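Notes for club evening talk – selection, and why we got in a mess over it
8 December 2020

Start on time. Slides not essential, if the projector dies just carry on.

Opening
Thank everyone for joining. Some in the room, most on the call. Ask people to mute.
Say straight off – not here to name who was dropped or who wasn't. Talking about how the first eleven gets picked, and how it should get picked next summer.
Played 21 games across the last full season and used far too many players doing it. Everyone remembers the Vaughan Park game. Seven changes from the week before. Lost by teatime.

What used to happen
Captain rang round on Thursday night. Whoever picked up, played. Fine when there were two sides and everyone drank in the same place.
Now there are 58 on the availability list and 4 Saturday sides. Can't be done on the phone.
Teams went up late on Friday, people found out from somebody else. That is the bit that hurt. Being left out is one thing, hearing it from the opening bowler in the petrol station is another.
Pause here. Let them grumble.

The runs question
Will get asked about this so do it early.
League averages only tell you so much. A fifty at Nirkel on that road of a pitch against a fifty at Hundetetti when it's seaming and dark – same number in the book.
First team made 2,844 runs in the season, a big chunk of them from the top three. So the middle order looks poor on paper when half of them came in with five overs left. (Don't get dragged into individual scores. If pushed, say scorebook is in the pavilion and anyone can look.)
Bowlers – same thing. Who bowls into the wind up the hill? Never shows in the figures. 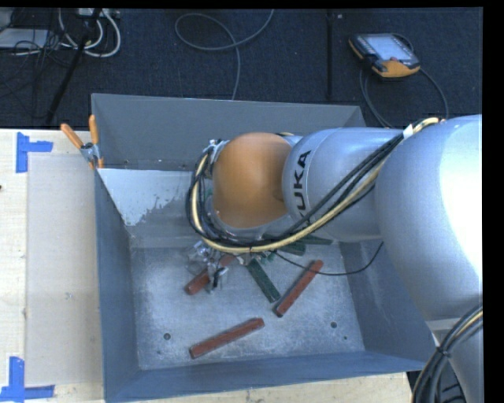 Ekow wrote in after the November call to say that form should count for more than loyalty, but that a lad who turns up to nets all winter and still bats at nine in the thirds will be playing for someone else by June. Read that one out in full if time, it was a long email and fair all the way through.

Agree with most of it. Where I differ – one bad month shouldn't see off a player with ten good years behind him. Four ducks on the trot, yes, have a conversation. But a conversation, in person, before the sheet goes up.

What I'd like to see
Selection meeting Wednesday evening, all the captains, one hour, phones off.
Availability in by Tuesday night. Late means you go to the bottom of the pile. No exceptions, me included.
Anyone moved down gets a call from the captain who moved them. A proper call. Not a text, not a thumbs up on the group.
Under-17s – no more than two in the first team on any one Saturday, and if they play they bat or bowl. Seen too many stood at fine leg for three hours then given a lift home.
Keeper: pick one and stick with him for the first month. We swapped so often last time that the slips didnt know who was going for what.

Older players
Go gently. Several of them listening.
Nobody is being retired by this club. People stop when they want to stop. But stopping in the firsts and stopping altogether are different things, and the thirds badly need someone who knows how to set a field.
The Hundetetti lot do this well – two of their old openers now run the third eleven and won it.
Tell the story about the runner and the wrong end. Keep it short.

If asked
Overseas player – no decision yet, depends on money and on whether anyone can travel at all.
Nets – indoor dates to follow once the sports hall confirms. Dont promise January.
Subs – same as last year as far as I know.
Two-year captaincy – personally in favour, needs a vote at the AGM.

Finish
Ask for a show of hands on the Wednesday meeting, just to get a feel for it. Call people can use the button.
Comments to me by email before Chrismas please, not in the group chat.
Remind them kit orders close Friday.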